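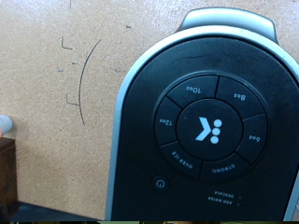
Gallery: Wrist Camera and Gripper Comparison

Reading time: 2 minutes

Search this site
Enter keywords
Search

The Sorkell Laboratory has completed the first stage of its comparison of wrist-mounted cameras and two-finger grippers for work with household appliances. The purpose of the trial is to establish which pairing allows an arm to find and press a small button reliably when the appliance has been placed at an angle the controller has not met before. The gallery on this page was published on 26th February and accompanies the interim report.

Two grippers were considered: the Stinard parallel gripper, which is fitted with flat fingertips, and the Jimov gripper, which has narrower, rounded tips. Each was tested with the same arm and the same controller. A total of 2,459 presses were attempted across 117 sessions.

Control panel, seen from the wrist camera
The single-serve coffee maker used in the button trials, viewed from directly above. From this side the lettering reads upside down, and the controller is required to tell the 6oz, 8oz, 10oz and 12oz buttons apart in that position. The STRONG and OVER ICE labels follow the curve of the ring and proved the more difficult to read at low resolution.

Central and power buttons
The six outer buttons are matte black, as is the panel around them, and only thin grey seams and white print mark them out. The small round power button sits outside the ring and is set slightly into the panel – a detail that favoured the narrower fingertips of the Jimov gripper.

Marks on the work surface
An arc and two L-shaped marks are drawn on the tan, speckled board beside the appliance. Staff are asked not to rub out or redraw any marks between sessions.

Further work
The second stage will begin in March and will cover lids and handles. Four camera positions will be compared, with the Kanagaratnam controller used throughout. Requests for the interim report should be sent to the laboratory office in writing.

Related items
Fingertip wear: notes from the Stinard trials
Setting up the Kanagaratnam controller
Camera mounting positions for small appliances
Jimov gripper: summary of force readings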